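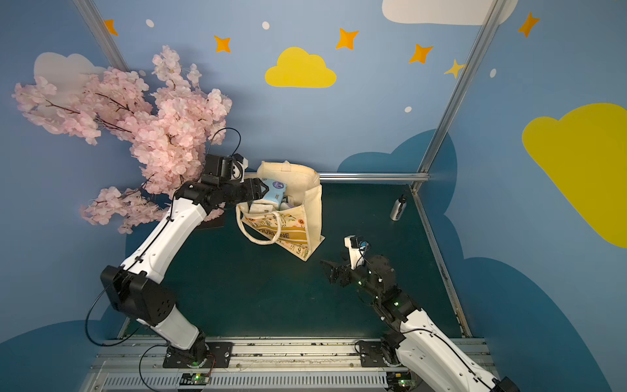 Drolleck-Bag, data card

Version 2, uploaded 4 July 2022. Replaces the first upload, please delete that one, the gripper channel was shifted.

What it is
Teleoperated two-arm episodes, packing and unpacking an open tote bag. Soft packages, a metal bottle. For testing Foltia, our method for picking which arm goes first.

Size
2656 episodes recorded. 1574 kept after filtering. The rest are in /rejected with a reason code, some of the codes are wrong, sorry.

Setup
Both arms on the front rail, a camera on each wrist, one fixed camera on the whole workspace. Green floor, printed walls (clouds, stars). Fake cherry tree in the left corner stays in for the clutter split. Use the other split if you want plain walls.

Result so far
Foltia beats the fixed-order baseline when the bag handle flops over the front. No real diffrence otherwise. Numbers in results.csv, 9 seeds. Shibata split is harder, don't mix it with Valia when you report.

Known problems
- bag rim sags between episodes, not reset the same way every time
- wrist cameras drift a little out of sync on long episodes
- right arm joint 2 noisy in the early files
- language labels were typed by hand, expect typos

To do
Depth for the fixed camera. Better loader, the curent one reads everything into memory. Probably August.

License
Research use only. Ask before redistributing.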